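Sobre nosotros
Taller Trorkura, restauración y mantenimiento de coches clásicos

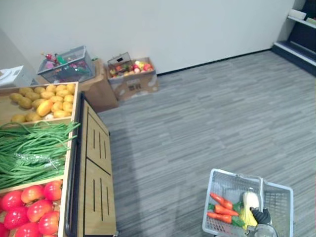 Vasanthi Gounder nos escribió que, antes de dejarnos su berlina, había pedido presupuesto en otros dos talleres y que en ninguno quisieron decirle cuántas horas iban a facturar. Preguntaba también si podía venir a ver el coche desmontado. Le contestamos que sí a lo segundo y le mandamos la hoja de horas, la misma que recibe todo el que encarga un trabajo.

Trorkura abrió en el año 2000 como taller de carburación y encendido. La chapa llegó después, cuando nos quedamos con la nave contigua, y la tapicería se sigue haciendo fuera, en Cao, con quien trabajamos desde el principio. Hoy tenemos 2 elevadores, una cabina de pintura y un almacén de piezas de unos 3000 artículos, casi todos de segunda mano y revisados en el banco.

Qué hacemos
Restauraciones completas y parciales de turismos y deportivos anteriores a la inyección electrónica. Reconstrucción de motores, cajas de cambio y frenos. Reparación de cableado con los colores originales. Puesta a punto antes de una concentración o de una subasta. No hacemos réplicas ni cambiamos motores por otros modernos.

Cómo trabajamos
Cada coche entra con una inspección previa que se cobra aparte y se descuenta si el encargo sigue adelante. De ella sale un informe escrito con el estado de bajos, carrocería, motor e interior. Si al desmontar aparece óxido que no se veía —pasa a menudo en los largueros— paramos y llamamos al propietario. Las piezas sustituidas se devuelven en una caja, salvo que se nos diga lo contrario.

Piezas
Lo que no está en el almacén lo pedimos a Illosham, que fabrica juntas y retenes en tiradas cortas, o lo torneamos aquí. Los cromados tardan más que ninguna otra cosa y conviene contar con ello en el calendario. También vendemos piezas sueltas a particulares, con cita.

Subastas y compraventa
No compramos coches para revenderlos. Acompañamos a clientes a ver vehículos y preparamos la documentación para la casa Taler, que pide el historial de mantenimiento y fotografías de los números de bastidor y motor.

Visitas
El taller se puede visitar con cita previa, de lunes a viernes por la mañana. Los presupuestos se envían por correo electrónico.

Página actualizada el 22/05/2020.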